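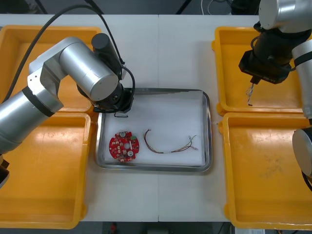
April 16, 2022

Up late, tea gone cold twice. Sorting day at the bench, no putting it off any longer. The Julidden boards have to be away before the end of the month and I'd let the whole lot get in a state, harnesses in with boards, boards in with lids, a screw in my sock at one point.

So. Yellow bins out, tray in the middle, everything goes through the tray. Rule made up on the spot but I like it. One board, one harness, look at both, then into a bin. Top left good boards, bottom left boards wanting another look. Right side the same for wires. Wrote it on the back of an envelope and then lost the envelope.

The round red boards are nice things to handle. Hole through the middle so you can get a finger in. Still can't remember which way up they sit in the Duvo housing - silver round bit to the top, I think, small green part out to the right. Must check the drawing before I tell anyone that.

Harnesses less nice. Red, black, brown, green, all thin as anything and twisted, and the ends splay out like an old paintbrush. Will need trimming back and tinning, every one. Hate tinning. Brown and black look the same after four o'clock so did the wires first and the boards after lunch, which I should of done in January when I had the idea.

White padding in the tray was a good buy. Bits don't skid any more and you can see a dropped strand straight away. Want another sheet for the small tray. Ollurex do it but the postage is silly. £40 minimum order!! For foam.

Lunch was toast, standing up. Then an email from Blomqvist wanting to know if 328 is still the number. Said yes. Is it still the number? Find the order tonight. Or tomorow.

Back ached by three. Table's a touch too low for me, always has been, and the seam down the middle catches crumbs. Gave it a going over with the little brush. One of the right hand bins has scuffs on the bottom that won't shift, tried washing up liquid, tried swearing. Leave it.

Not finished. Further on than yesterday though. Second-look bin is going to be the big one, can feel it coming.

For tomorrow - side cutters (the good ones, kitchen drawer??), solder, labels for the bins so I stop relying on envelopes. Ring the dentist. Bread.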